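3.2 Loose items on work surfaces

Items left on a table between tasks were the hardest group to code. Participants agreed quickly on cups, paper and tools, but they split over cables. Of the 271 surface records in the Rimwood set, 118 included at least one cable, and in 33 of those the two coders gave different labels. Cuesta coded a cable as "in use" whenever it lay near equipment. Geddes did so only when both ends could be traced.

We settled on a rule based on the ends. A cable with a visible free plug is coded as loose, even when other cables on the same table clearly belong to something. Figure 4 is a typical case: the USB cable along the far side of the table is coded as loose, and the cables running along the arms are left out of the count. 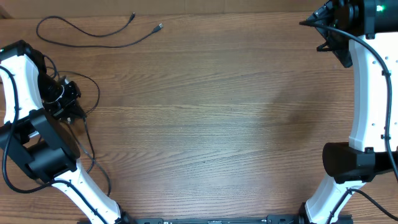

Figure 4. Wooden tabletop with a loose black USB cable along the top edge.

Under the new rule the coders still differed on 19 records. Most of these had coiled or overlapping cables where an end could not be found – we kept them as a separate group and did not force a label. Wood grain caused a smaller problem. Dark streaks on brown tabletops were twice marked as thin cables during the first pass, and both records were corrected before the scores in Section 4 were worked out.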